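Search minutes and agendas Enter keyword Go

Dillville Tenants' Association
Minutes of the general meeting, February 2026

Present: Maricica Tudose (chair), Traian Crăciun, Oana Hodoroagă, Lăcrămioara Onu, Lucian Ghiță (minutes). Quorum met.

1. Minutes of the October meeting
Approved with one correction. Under heating, "Brineck has fixed the boiler" now reads "Brineck says it has fixed the boiler." Traian asked for the change and got it without a vote.

2. Brineck's proposed service charge
Brineck wants to raise the yearly charge from 272 to 576 per apartment. The letter gives "improved services" as the grounds and names none of them. Maricica read it out twice in case we had missed something.

Oana has asked for the invoices behind the figure. She was sent a leaflet. Lăcrămioara pointed out that the last increase was also called temporary, and we are still paying it. Traian thought the number had been picked high so that we would be grateful for something in the middle. Several people agreed.

Resolved: no household is advised to sign anything until itemized invoices arrive. Maricica to write.
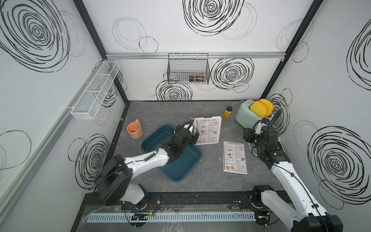
3. Water pressure, upper floors
Still poor in the mornings. Vusow, the plumbing contractor, visited and reported the pressure "within the normal range." The visit took place in the early afternoon, when the pressure is always fine. Oana asked what the normal range was and whether anyone had written it down. There was no answer in the report.

Resolved: Vusow to be asked back before eight in the morning. Lucian doubts they will come.

4. Elevator
Out of order for 48 days since the last meeting, by Lăcrămioara's log. Brineck's own record shows far fewer. It leaves out any day on which the elevator ran for even an hour. The meeting did not accept that way of counting.

Action: Lăcrămioara to send a copy of her log to Brineck and keep the original.

5. Kitchen counters
Brineck's refit plan for the apartments puts dark stone-look countertops in every kitchen. Oana likes them. Traian said pale veins on a dark top look good in a photo and he would want to know how they clean up. No sample has been offered. 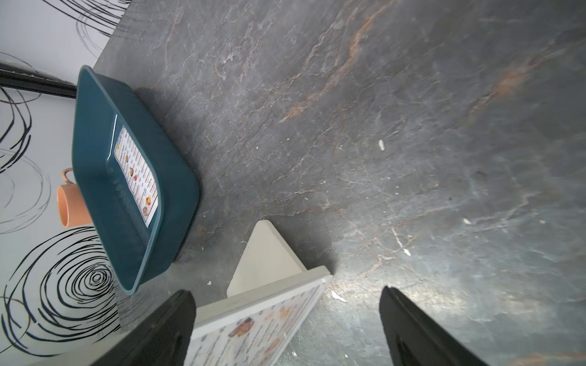

Item 5: dark countertop with pale veining and rusty streaks; teal tray at upper left.

Maricica noted that the refit appears in the same letter as the new charge and wondered who is paying for it. Left open.

6. The Vlad app
Brineck would like all repair requests made through Vlad from now on. Of the 70 requests sent by phone or letter last year, most were answered late, and Traian does not see how an app shortens the wait. Lucian tried it and received a thank-you message and nothing else. Residents without smartphones were not mentioned.

Resolved: members may use Vlad if they wish, but should also write and keep a copy.

7. Any other business
The bike room key is missing again. Lăcrămioara has the spare.

Next meeting to be set once Brineck replies to item 2.

Minutes taken by L. Ghiță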